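Steamed buns in an electric steamer: which tips are worth bothering with

Kitchen notes, updated 6/23/20

I have read a great many tips for steaming buns at home, and I don't believe most of them. Half seem to have been copied from one website to the next by people who own a steamer and have never looked inside it. So last September I began trying them one at a time, with the same flour and the same worktop electric steamer, and wrote down what made a difference. The list of what did is short.

The cloth round the lid. You are told to wrap the lid in a tea towel so that drips can't fall on the dough. I was ready to call this one nonsense, but I'll give it a pass for metal lids, which drip like a gutter. With a domed glass lid I got the odd wet spot and no more. If you do wrap it, tie the corners up on top, well away from anything hot.

Paper squares. Yes, use them. Baking parchment cut a little bigger than the bun will do. The ready-cut Kiltari rounds are perfectly good, but you are paying somebody to own a pair of scissors. Oiling the basket instead works for the first batch and then you have an oily basket to wash.

Vinegar in the water for whiter buns. I could see no difference. My kitchen smelt of chips.

Spacing. Here the tipsters are right, though they never say how much. Buns swell while they steam, and two that touch will tear when you part them. Four to a small basket is plenty, set out like the points of a compass. Six will go in if you push, and you'll be sorry.

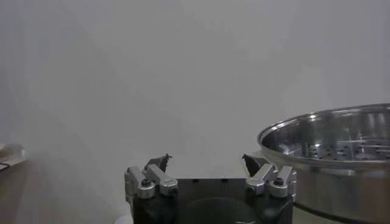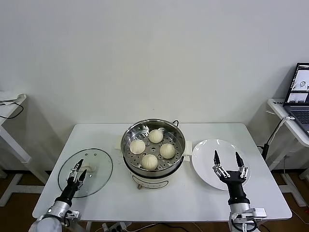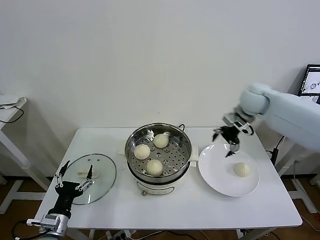 Resting before you lift the lid. The usual story is that cold air makes the tops collapse, so you must turn off the heat and wait, and some writers want ten minutes. I tried it with no wait, with 3 minutes and with ten. No wait gave me a couple of wrinkled tops. Three minutes gave me none, and ten gave me none either, only soggier bottoms. Three it is.

When the lid comes off, tilt it away from you so the steam goes the other way, and lay it flat somewhere it can't be knocked. Have the plate ready on the other side of the pot before you start. It sounds fussy, but I have stood there with a hot bun in the tongs and nowhere to put it.

Take the front bun first if your arm has to pass over the rim. Lift from low down on the sides - the pleats on top are the weakest part and will come away in your fingers. A plate with a wide rim is easier to carry than a flat one.

Cleaning. Sarkar sell a descaling powder for steamers and I have nothing against it except the price. Plain citric acid from the baking shelf did the same job on my hard water: a spoonful in the base, warm it through, leave it for 40 minutes, tip it out, rinse twice. The holes in the basket want a stiff brush while they are still damp. Leave them overnight and you'll be at them with a cocktail stick.

Freezing. Cooked buns freeze well, and I re-steam mine straight from the freezer. The microwave with a wet paper towel is supposed to be just as good. It is all right for the first two bites, and after that you are chewing a slipper.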